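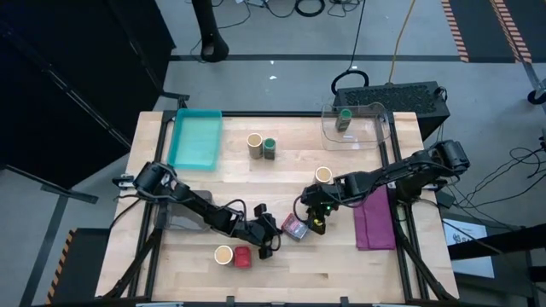

4. Preparing the Tercombe Water Sampler Before Departure

The Tercombe sampler is supplied partly assembled and must be completed and checked while the vessel is still alongside. Work carried out after sailing is slower and carries a greater risk of losing small parts over the side. Before opening the hardware kit, clear a space on a flat table and set out a shallow tray with a raised rim, like the turquoise one on the tabletop, to hold O-rings, pins and lanyard clips. Keep the spare seals in their bags until step 5. The kit list is inside the lid of the transit case and should be signed by the person who opens it.

4.1 Fitting the bottles

1. Confirm that the sampler frame is upright and lashed to at least two deck points.
2. Remove the transit bar. Stow it in the case, as it will be required for the return voyage.
3. Check that all eight bottles are present and that the number on each bottle matches the number on its bracket.
4. Place bottle 1 in its bracket with the drain valve facing outward and close the upper clamp by hand.
5. Inspect the end cap seals. Replace any seal that is flattened, cracked or stiff. Do not apply grease to seals on bottles reserved for trace metal work.
6. Repeat for the remaining bottles, working clockwise.
7. Tighten all clamps with the key supplied.

Note: Bottles from the older Trimholm frame fit the brackets but sit too low for the release hooks. They must not be mixed with Tercombe bottles.

CAUTION: The end caps close with considerable force. Keep fingers clear of the openings whenever the lanyards are under tension.

4.2 Connecting the deck unit

1. Place the deck unit in the dry laboratory, within sight of the winch operator or with a working intercom.
2. Connect the sea cable to the socket marked SEA. Turn the locking ring until it stops.
3. Switch on the deck unit and allow it to warm up for 20 minutes.
4. Select TEST and fire each position in turn. A second person should stand by the frame and call out the number of each hook as it releases.
5. Record the results on form 32.
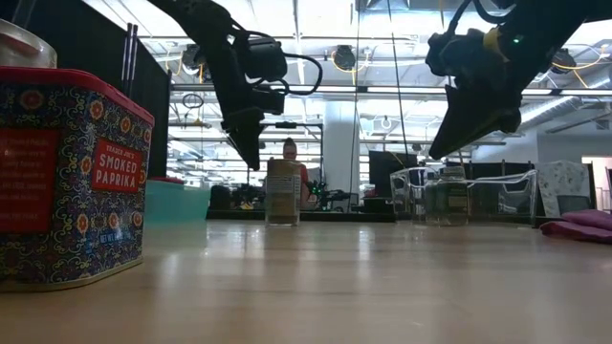 Smoked paprika tin with red lid.

If a hook fails to release, switch off the deck unit before touching the frame. Rinse the hook with fresh water, work it several times by hand and run the test again. After a second failure, mark the position as unavailable and inform the cruise technician. On Uddin vessels, the spare release module is held in the technician's locker.

4.3 Test cast

A test cast to 50 meters is required before the first station. It should be made in daylight, with the approval of the bridge. Close every bottle at the bottom of the cast, recover the frame and look for drips at the lower caps before the air vents are opened. A bottle that leaks with its vent closed has a poor seal and must be returned to step 5 of section 4.1.

Note: Rinse the whole frame with fresh water after recovery, including the test cast.

Questions about this section should be sent to Paloma Thibodeaux, Marine Equipment Office. Requests for replacement seals go to Dalia Naciri at the Trondby store, which is closed in August.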